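Curnbridge Home Robotics — Posts

Home Posts Replies Media About

3 min read

Thread on the household task rules we've been rewriting at Curnbridge. Version 3 of the recording and handling guide goes out in October.

1/ Bin bags first. They fail review more than any other chore we cover, and the old guide gave them two sentences.

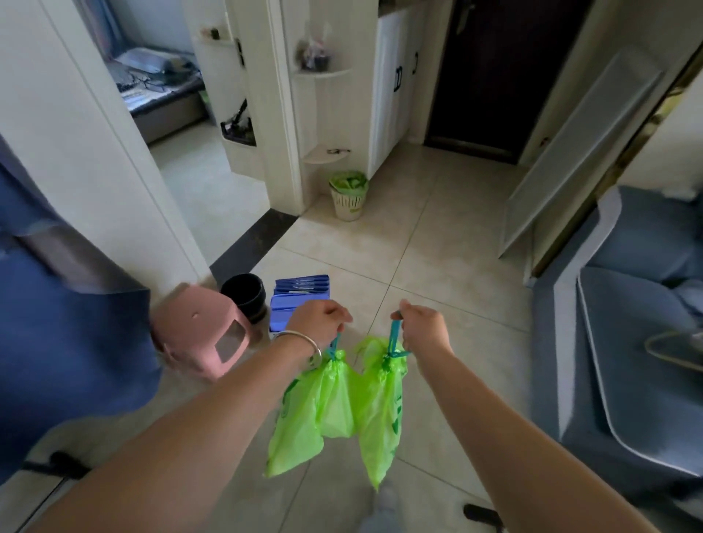
Drawstring bags, both with teal ties. 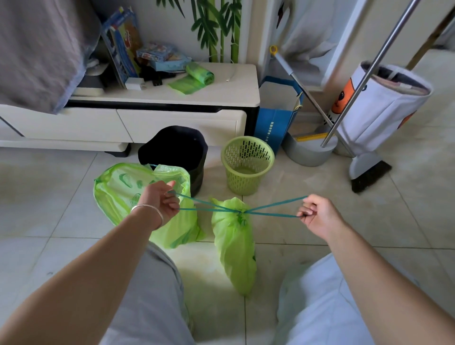 Household Tasks Team, Curnbridge

2/ Rule one: hold the ties, not the plastic. Both hands stay in view until the neck is closed.

3/ Rule two: a bag counts as tied when there's a knot. Cinched is a separate label. Version 2 mixed them up and we had to relabel 300 clips.

4/ Rule three: leave the home as it is. Stools, buckets and brooms stay where the household keeps them. A robot trained in a cleared room is no use in a lived-in one.

5/ Rule four: cover or remove anything with a name or address on it before you start. Post, parcels, prescriptions.

6/ Jotik asked if we'd set a weight limit. Yes — 3000 grams per bag for the arm tests. Anything heavier is left for a person.

7/ Bijan Parsa went through the draft and cut it to 19 rules. He also wanted "carefully" taken out everywhere, as two reviewers never read it the same way. Done.

8/ Still open: split bags. Tekura says stop the task and log it. Jalali says double-bag and carry on. I lean towards stopping.

9/ If you label for us, keep using version 2 until the new one is in your folder. Please don't mix them within a batch.

Last updated: October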